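**White ceiling looks patchy whenever the sun's out, more paint or leave it?**

*posted by Flumton*

Hello all, hoping some kind soul can help before I lose another Sunday to this. I've given the back bedroom ceiling two coats of plain white matt, and in the evening it looks lovely. Come the morning, with daylight pouring in at the window, I see warm bright patches in one part and a cooler grey in another. The room is 13 feet long, if that matters.
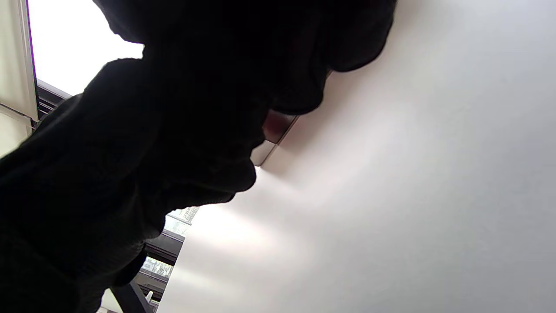

*The ceiling with daylight coming in, and me in my dark knit.*

Do I need a third coat? I've got half a tin left and a very stiff neck.

**Zandgate**

Oh, you poor thing, put the roller down and have a cup of tea! Smooth white ceilings pick up every bit of light bouncing off the floor and the bedspread, so the shade shifts across them. Try drawing the curtains and going over it slowly with a torch held close to the surface. If the patches go, it's only the light. If you find dull streaks or roller lines, then yes, one more coat, working away from the window and keeping a wet edge as you go. I did my landing twice over before a neighbour told me this.

**Malik**

Get a thicker paint. Mine cost £36 and covered in one.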